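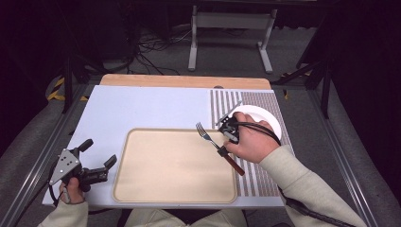
About Skimari

Skimari is a small cooking school in the old Wikström bakery building, two blocks up from the river. We teach home cooking to adults and teenagers, mostly in the evenings, and we love it as much now as we did when the doors first opened.

How we got going

The school began as a supper club. Eight neighbors took turns cooking for each other, and people kept asking how the flatbread was made, or why the soup tasted so much better than theirs (more onions, cooked longer, and a good pinch of salt early on). So one September we borrowed a church kitchen and ran a four-week class. It filled up! We ran it again, and then we went looking for a place of our own.

The bakery had been empty for years. It came with a deck oven that takes most of an hour to heat, a floor that slopes toward the back door, and big north windows that make even a bowl of lentils look wonderful. We took out one wall and kept the oven.

What we teach

Our main course is called Tudus. It runs for ten weeks and starts with knives, eggs and rice, then goes on to stocks, braises, simple breads and a full dinner that each group plans and cooks together. You don't need any experience. Plenty of people arrive able to make toast and one kind of pasta, and by week six they're arguing happily over how much vinegar goes in the cabbage.

Wemano is our weekend program for teens. They pick the menu, write the shopping list and stick to the budget, and they are fearless with spices in a way that we adults have mostly forgotten. Parents are invited to the last lunch and are expected to help with the dishes.

We also run single evenings on dumplings, pickles, pie crust and whatever is piled high at the market that week. The pickle nights go fast, so watch the calendar.

How a class works

Everybody cooks. We demonstrate for a few minutes, then you get to work, and a teacher comes by to taste and talk things over. At the end we sit down at the long tables and eat together, which is where a lot of the best learning happens – you get to try your neighbor's version of the same dish and find out what a little more lemon does.

So far 817 people have finished a course with us, and almost 300 of them have come back for another.

Come visit

The kitchen is upstairs, and there's an elevator by the side entrance. Aprons are on the hooks, so just bring a container for leftovers. Tell us about food allergies when you sign up and we'll plan the menu around them.

Page updated 9 March 2021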